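Conversei com a Vibeke Hviid numa tarde comprida, na cozinha dela, com a chaleira ao fundo e o telefone a tocar de vez em quando. A Vibeke escreve obituários. Não para jornais, pelo menos agora - escreve-os para famílias que lhe batem à porta dois dias depois de uma morte e não sabem por onde pegar. Já lá vão 343 textos, todos guardados em cadernos.

12 partilhas | 3 comentários

Confesso que ia um bocadinho nervosa (o que é que se pergunta a uma pessoa destas?), mas ela serviu-me logo bolo e começou a falar antes de eu ligar o gravador. "O primeiro foi o do meu pai", contou-me. "A funerária deu-nos um modelo para preencher, com os espaços em branco, e a minha mãe olhou para aquilo e disse: este homem não é o meu marido. Sentei-me e escrevi outro."

Depois veio uma vizinha, depois a prima da vizinha, e a certa altura a agência Zeltness começou a dar o número dela às famílias. Hoje trabalha também com a Lonel, que publica anúncios e memoriais na internet, e com eles tem uma discussão antiga por causa do tamanho. "Eles queriam 100 palavras. Cem palavras! Só os netos do senhor Khumalo ocupavam metade." Ri-se muito quando conta isto. O senhor Khumalo era um alfaiate reformado, com uma família enorme espalhada por três países, e a filha fez questão de que todos os nomes lá estivessem, incluindo o do genro de quem ninguém gostava.

Perguntei-lhe como é que decorre uma conversa dessas. Diz que nunca começa pelas datas. "Peço que me contem um dia normal. A que horas se levantava, o que comia, com quem implicava. As datas estão nos papéis, vou buscá-las depois." E confirma tudo duas vezes, sobretudo os apelidos de casada e a ordem dos irmãos, que é onde as famílias mais se zangam. Uma vez trocou dois irmãos gémeos e teve de refazer o texto à meia-noite, com a missa marcada para as dez da manhã!

Também há coisas que lhe pedem para calar. Um primeiro casamento, um filho que deixou de falar com o pai. "Eu não obrigo ninguém", diz, "mas pergunto sempre se essa pessoa vai ler. Quase sempre vai." Em dezembro tem mais trabalho do que no resto do ano, e é também quando lhe custa mais, porque as famílias estão cansadas e querem despachar o assunto antes do Natal.
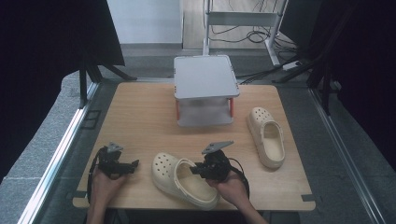

E quanto tempo leva a escrever um texto destes?

"Três horas, se a família estiver de acordo", respondeu-me. "Uma para ouvir, o resto para escrever e ler em voz alta. Se não estiverem de acordo, pode ir pela noite dentro."

Ler em voz alta é coisa que não dispensa. Lê à mesa, devagar, e quando tropeça numa frase risca-a. Experimentou o Tumemach, um programa que monta o anúncio a partir de um formulário, e desistiu na mesma semana. "Punha toda a gente a partir serenamente. Houve uma senhora que morreu a ralhar com a enfermeira e a família queria isso escrito. Ficou escrito."

Antes de me ir embora ainda lhe perguntei se já tinha feito o dela. Foi buscar um caderno à gaveta, abriu-o e mostrou-me uma página com o nome, a terra onde nasceu e uma receita de pão de centeio. O resto, diz ela, fica para os filhos, que já foram avisados de que têm de meter lá o cão.

3 comentários | Partilhar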